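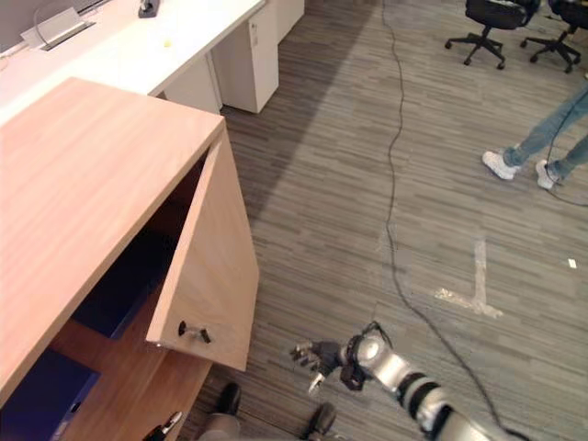 The Clock from Grelo

When Corina Chiriac's aunt died, she left her the house in Kurian, a drawer full of unmatched gloves, and the clock. The clock had come over the mountains from Grelo in 1798, wrapped in a quilt on the back of a mule, or so every member of the family had been told before they were old enough to doubt it. It stood on the landing and it did not go.

Corina was fond of it anyway. She said good morning to it on her way down and good night on her way up, and in July, when the heat had made everybody a little foolish, she telephoned Evander Crichton, who had mended clocks in Stellov for 30 years and was supposed to have given it up.

He came on the 9 o'clock bus with his tools in a bread bag, and he drank two cups of coffee before he would so much as look at the stairs. Then he sat down on the top step, opened the case, and was quiet for so long that she went and weeded the beans.

"Your aunt stopped it," he said when she came in, with her knees all muddy. "There's a bit of cork in here, put in very neatly. I can take it out, if you like. It'll strike, mind you — all night long."

Corina thought of her aunt, who had slept badly her whole life and never once complained of it, lying awake behind that door and finally getting up in her nightgown with a cork and a paring knife.

"Leave it until after supper," she said. "Do you like beans?"

He did, as it happened, and the last bus to Stellov went at 6, so there was plenty of time to shell them.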